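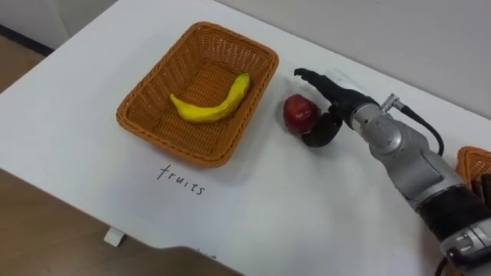
Figure 4-1. Fruits basket with the banana inside and the apple still on the table.

Section 4. Setting Up the Basket Sorting Table

Use this section to set up a two-basket sorting table for the Julbridge activity room. Setup for the shelf and drawer activities is in the sections that follow. Read the cautions before you write on any surface.

What you need

One table with a smooth, light-colored top
Two rectangular woven baskets
One thin black marker that wipes off the tabletop you are using
A soft cloth
Fruit for one basket and desk items for the other

Toy fruit is recommended. Real fruit bruises when it is handled over and over, and it leaves marks on the weave. If you do use real fruit, replace it as soon as the skin breaks.

CAUTION: Test the marker in a corner before writing the labels. Leave the mark for the length of one session, then wipe it. If a shadow stays behind, write on removable tape instead.

4.1 Preparing the table

1. Put the table where people can reach the front edge and both ends. One long side may stand against a wall.

2. If the table is height-adjustable, set the height now. Standing users should be able to reach the bottom of a basket without leaning on the rim. Do not change the height once there are items on the top.

3. Wipe the top with the cloth and let it dry completely. Ink will bead or smear on a damp surface.

4. Check the baskets. Look for loose ends in the weave, especially inside the corners, and trim them flush. Set aside any basket that rocks on a flat surface.

4.2 Placing and labeling the baskets

5. Set one basket toward each end of the table. Leave enough room between them for all the items to lie flat without touching. The baskets do not need to be square to the table edge. A slight angle often makes the inside easier to see.

6. Write the category name on the tabletop just below the near long side of each basket. Use lowercase letters and keep the words short. The standard pair is "fruits" on the left and "office supplies" on the right.

7. Slide each basket so that it clears its label. The whole word must be readable from the front of the table.

Note: Do not write on the baskets. They are swapped between tables, and the label belongs to the position. Replacement baskets are ordered as part 396.

4.3 Laying out the items

8. Empty both baskets and put all the items on the open part of the table between them.

9. Mix the categories by distance. Each basket should have at least one item close to it and one farther away. If every fruit starts beside the fruits basket, the items can be sorted by position alone and the labels go unread.

10. Close the stapler before you set it down. Lay a roll of tape on its side so that it cannot travel.

11. Stand apples upright and lay bananas on their side.

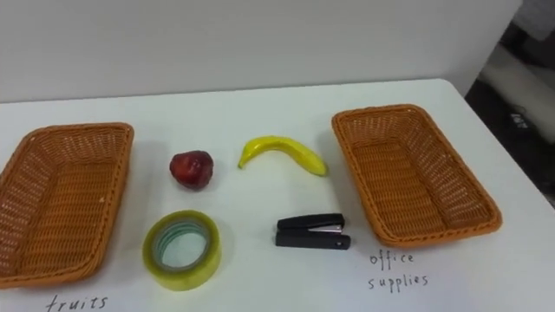 Can I use more than two categories?
Three will fit on a long table if the baskets are small, but leave at least a hand's width between each basket and the next label. For four or more, use a second table.

4.4 Running the activity

12. Move one item at a time. Pick it up, bring it over the rim, and lower it to the floor of the basket before letting go. Dropping items from above the rim wears out the weave and can chip painted fruit.

13. Put the first item toward one end of the basket so there is space for the next. A banana takes up the most room and is best laid lengthwise.

14. If an item goes into the wrong basket, finish the round first and correct it at the end. 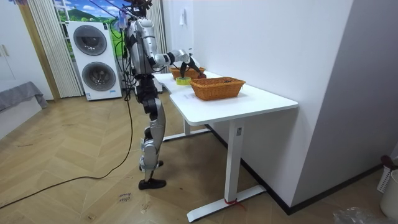
4.5 Resetting between rounds

15. Take the items out by hand. Do not tip the basket, as the stapler will slide and catch on the rim.

16. Check that both labels can still be read in full. Sleeves smear the lower edge of the letters first. Wipe out the whole word and write it again if any letter is unclear.

17. Return the items to the middle in a different arrangement from the last round.

4.6 Putting the table away

18. Wipe off the labels the same day. Ink left overnight takes longer to remove.

19. Brush crumbs and dust out of the weave with a dry brush. Do not soak the baskets.

20. Stack the baskets only if they are the same size. A larger one placed on top will bend the rim below it.

Report split rims or a marker that will not wipe off to Merike Kuusk, extension 2466.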